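We use cookies to remember your settings. Accept | Manage

Print this thread | E-mail to a friend

Filed under: Shop Automation > Buying and Budgets

Two-arm cell for kitting – what did you forget to budget for?

weerasinghe_shop
I have until the end of February to put in a number for a two-arm bench cell. The job is sorting supplies into trays for our field crews, mostly tape rolls and small tools. Fanside quoted us for arms and grippers. Tables, fixtures and spares are on us, and I have no feel for those.

Kamrul Paul
Spend less on fixtures than you think. We run with a dish rack and a cardboard tray, on a black cloth over the table. Duct tape and double-sided tape lie out in front.
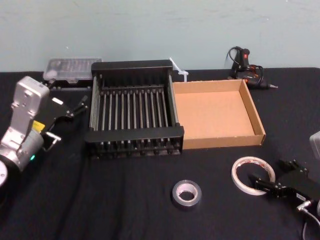 Cumell wanted 587 for one machined nest and I would pay it again, says Delroy_K. Cardboard walls go soft and the tray creeps. Then you reteach positions on paid time, and that costs more than the nest did.

Kamrul Paul
Depends on volume. We change the item mix every few weeks, so a machined nest would be scrap by spring. I keep 20 spare trays flat under the bench.

weerasinghe_shop
Do you need both arms? One arm would bring us in well under the limit.

tallpine
We bought one and added the second a year later. The second install cost us more than a pair would have. Ask Fanside for the price both ways, in writing.

Delroy_K
I'd still start with one. Half the cells I see have an arm waiting most of the shift.

Kamrul Paul
Ours waits too – I'd still buy two. Reach is the reason. The right arm covers the tray and the left covers the rack end, so neither has to stretch across. Duct tape in the tray, clear roll in the rack: 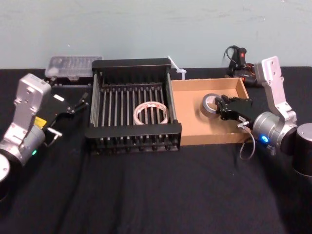 What I would put in the budget

1. Gripper spares. We keep 4 sets of fingertip pads.
2. Cables. The thin ones at the gripper are the first thing I'd stock.
3. A line of 1,000 for table, cloth, trays and racks. We came in under it.
4. Training days. Clurorance bills these apart from support, so read the quote twice.

Delroy_K
Agree on 2 and 4. I'd double 3 if they ever want a proper nest.

weerasinghe_shop
Thanks. Going in with two arms and the option price for one. Will post what they approve.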